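Budget for handheld grippers and spare fingers, small workshop

Asked by Vinh Mạch, April 9, 2025
Tags: equipment planning, grippers, consumables

Hello all. I work in a small group in Clusham and I must write the equipment plan for our next budget year, which starts in September. We record hand-guided manipulation tasks with handheld grippers, and later the same fingers go on the robot arm. The tasks are with household objects: boxes with lids, trays with compartments, small doors with glass.

I have 3,000 for everything that is not the arm itself. My first idea was to buy two handheld grippers from Pumero and put the rest of the money in objects. My colleague thinks we should buy only one gripper and many sets of fingers. I do not know who is right. The glass objects are my biggest worry, as the fingers must hold on both sides of a frame and the contact face is small.

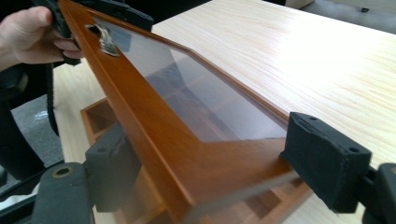

Wood-framed glass panel held between the two fingers, compartment box under it.

My questions are:

1. Is it reasonable to plan a fixed number of finger sets per gripper, or do you buy when they are worn?
2. Should the objects be in the same budget line as the tools? Our office asks for one line only, if possible.
3. Has somebody compared Pumero fingers with the ones from Hosseinzadeh? The price for a set is 56 at Pumero. From Hosseinzadeh I still wait for the quote.

Thank you in advance, and sorry if my English is not perfect.

2 answers

Huguette Gautier
Accepted

I would buy two grippers. We planned with one in our first year, and when the hinge got play in it we had no tool for the whole time of the repair. The second gripper costs money, but people waiting costs also.

For fingers, please plan a fixed number. If you write "when worn" in a budget, the office reads it as zero. We change a set after 300 recordings with hard objects, even when it still looks fine, and we note the date on the bag. With soft objects you can go longer. Your wood frames I would count as hard objects, the edges are not kind to the contact face.

Ask for two lines if there is any chance. Tools stay in the inventory and objects do not. When we had everything in one line, I had to explain each broken jar at the end of the year. If they insist on one line, keep your own sheet with the division.

About glass: buy every glass item at least in double, from the same shop and on the same day. Later you will not find the same frame color, and your recordings will not match anymore. Check also that the hinges or latches of the second piece are in the same place as on the first.

I have not used Hosseinzadeh, so for question 3 I cannot help.

Comment from Vinh Mạch: Very clear, thank you. Does your 300 include the failed recordings?
Comment from Huguette Gautier: Yes, all of them. A failed one uses the finger too.

clilus_user

we got ours from Clilus, cheaper, fingers are ok. check the mounting holes before you order, not every set fits every gripper. and add shipping, it was more than i expected

Comment from Vinh Mạch: Do you remember which set it was?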